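# Flondum Countertop Kit

The Flondum is a table-edge arm kit for school robotics clubs and undergraduate project groups. It is supplied as the arm, a gripper head, a controller box, a clamp plate and a printed course workbook. One kit serves a group of up to 200 pupils a year if the club rotates teams. Groups that meet weekly and keep the same task all term will want a second unit.

Page last revised Nov 17, 2021. Kits shipped before October use the older clamp plate. The workbook pages on mounting differ for those units; see the supplement at the end of Unit 1.

## What the course covers

The workbook is written for students who have used a block editor or a little Python. Unit 1 deals with mounting, homing and the stop button. Unit 2 covers joint moves and straight-line moves. Units 3 and 4 are the kitchen task, which is also the task used in the Lalley Cup, so clubs that enter can use the same notes for both.

In the kitchen task a team teaches the arm to move objects between a plate and a board on an ordinary worktop. Scoring is by object placed, with deductions for anything knocked over outside the working area. Teams choose their own layout within the rules and submit a plan of it with their code.

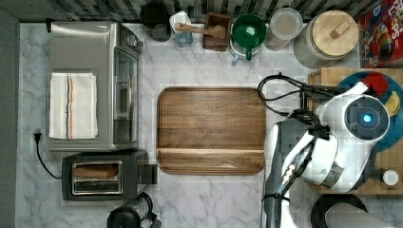 Layout accounts for more lost points than code does, and Unit 3 gives it a full session. The rules require a clear working area large enough for the cutting board, with everything else moved to the sides. Tall items belong at the back of the counter, out of the sweep of the elbow. A row of jars and canisters along the backsplash is a normal arrangement, with the cereal box at the far end and the toaster oven and toaster on the side opposite the arm. The plate goes on its own board close to the arm, and a strong plain colour such as teal makes the colour threshold exercise in Unit 4 easier, particularly with red and yellow objects on it. Cable loops above the arm should be checked at both ends of the reach before a program is run at full speed. The workbook includes a checklist for this on the inside back cover.

Marble, laminate and painted board are all acceptable surfaces. Glossy surfaces may need the room lights dimmed during calibration. Kitchen appliances used as obstacles must be unplugged during competition runs.

## Specification

| Item | Value |
|---|---|
| Reach | 3000 steps on the base axis, limited in software |
| Working height above counter | 135 mm, adjustable at the clamp |
| Gripper | 2 fingers, replaceable pads |
| Programming | Block editor or Python |
| Connection | USB to the controller box |
| Mounting | Clamp plate, counter or bench edge |

Base travel is quoted in steps because students work in steps until Unit 2. The conversion table is printed on the controller lid.

## In the box

- Arm with gripper head fitted
- Controller box and power supply
- Clamp plate and hex key
- One set of spare finger pads
- Workbook and teacher notes

A computer, the worktop objects and the boards are not included. Lalley Cup entrants supply their own objects from the list in the rules.

## Options

The Zürcher wrist adapter fits all Flondum heads and is permitted in the open class only. It adds weight at the tool end, so the arm must be homed again after fitting and the speed limit set one level lower.

Spare pads and cable straps are sold separately. Straps wear where they pass the second joint and should be inspected at the start of each term.

## Ordering and support

Kits are sold by Fomeck to schools, colleges and registered clubs. Orders from private individuals are accepted if a supervising adult is named on the form. Delivery is to a school or club address by default.

Repairs are carried out on a return basis. Remove the clamp plate and pack it separately, as a loose plate will damage the base cover in transit. Include a note of the fault, the unit number and the last program run. Clubs with a Lalley Cup heat within the month should write this on the outside of the carton and will be sent a loan unit where one is free.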